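When Corina Hubmann took over the finishing side of Lehner, a small joinery in Multau, she had never run a business. She had been a bookkeeper for a feed supplier and spent her evenings refinishing chairs. That was 17 years ago. She now divides her time between the workshop and the houses of people who have called her in to look at old varnish.

"Most of the calls start the same way," she says. "They bought a house, the woodwork is dark, and somebody has told them to paint it white. They want me to say yes or no over the phone. I can't do that."

We met in the office above the shop, a little after seven in the morning. Hubmann likes to talk before the compressor is switched on. On her desk were sample boards, each with a strip of masking tape and a date.

She did not grow up with the trade. Her father fixed radios. The person who taught her was Ritva Lappalainen, a finisher who had worked on boats before she came inland and who still stops in when there is a color to be matched.

"Ritva made me do the same board over until I was sick of it," Hubmann says. "I would sand it back and she would look at it and hand it back to me. She didn't explain much. I learned to look at it from the side, with the light low, and then I could see what she was seeing."

Lappalainen, reached by phone, remembers it a little differently. "I explained plenty," she says. "She was in a hurry. Everybody is in a hurry with the last coat."

The shop has 4 people on the payroll, and Hubmann says she does not want more. A few years ago Lehner took a contract to finish all the interior doors at Heston, a housing development outside of town. The work paid well, but she spent that whole winter on schedules and deliveries.

"I hardly touched a brush," she says. "I was on the phone about trucks. When it was over I told them we would go back to smaller jobs, and one of the guys left over that. I understood it. He had a family and he wanted the overtime."

Asked what people get wrong about old varnish, she takes a while to answer. She thinks they strip too soon. A finish that looks bad is often only dirty, and she starts with mild soap, a soft cloth and a corner that won't show. If the cloth comes away brown, she keeps going.

"I've had jobs where I cleaned for a day and sent a bill for a day," she says. "They had set aside money for three weeks. Some of them were almost disappointed."

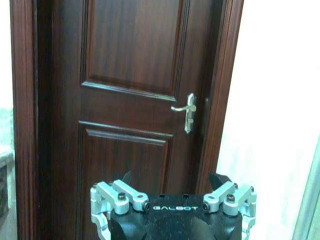 A paneled door in reddish-brown wood with a glossy finish.

She is less patient with stain. Red tones are the hardest to match, she says, and they change with the bulb in the ceiling. She carries her sample boards to the house and leaves them there overnight. Customers are asked to look at them at breakfast and again after dark. For one client at Amura, a guesthouse up the valley, it took 3 visits before anybody could agree on a color for the stair rail.

"They picked the first one," she says. "I still think it was the right way to do it."

Hubmann turned down an offer to sell the business last June. She won't say who made it. She would like to train one more person before she cuts back her hours – someone young, if she can find one – and she has asked Lappalainen to help with the teaching.

Lappalainen has said she will come in two mornings a week, as long as she doesn't have to use the computer.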